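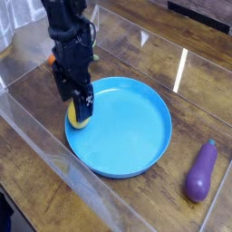

# Sorkside Plate, Shallow

The Sorkside is the everyday plate in the Skorndale tableware line from Stusutico. It is a plastic plate with a raised rim and a flat center, made for lunches, toast, cut fruit and anything with a little sauce. The rim is high enough to push peas against and low enough that a knife and fork work normally.

Sold in sets of two. Single plates are available as replacements if you already own a set.

## Details

- Material: plastic, with a sanded foot ring
- Flat area inside the rim: 162 mm across
- Finish: satin on the eating surface, gloss on the underside
- Colors: light blue, oat, dark green
- Item number: SK-123

The plastic is colored in batches, so the shade varies a little from one batch to the next. If you want plates that match closely, order them together. Dark green is out of stock until February.

## Use and care

Dishwasher safe on either rack. Microwave safe, though the rim gets warm before the middle does - use a cloth when you take it out. Do not put it under a broiler or on a stovetop burner.

Gray marks from cutlery are metal left on the surface. They come off with a paste of baking soda and water. Steel wool will dull the satin finish and we can't replace plates damaged that way.

The foot ring is sanded before packing. It can still leave scratches, so lift the plate on soft wood or lacquered tables instead of sliding it.

## Stacking

Sorkside plates nest with each other and with the Kurian bowl, which sits inside the rim without rocking. They do not nest with the older Skorndale dinner plate. The foot on that one is too wide.

## Shipping and returns

Orders placed before noon on Tuesday go out the same week. Plates are packed upright in molded paper pulp, with no plastic.

Unused plates can be returned in the original box. If one arrives chipped, keep the packaging and send us a photo of the plate and the box with your order number, and we will ship a replacement in the same color.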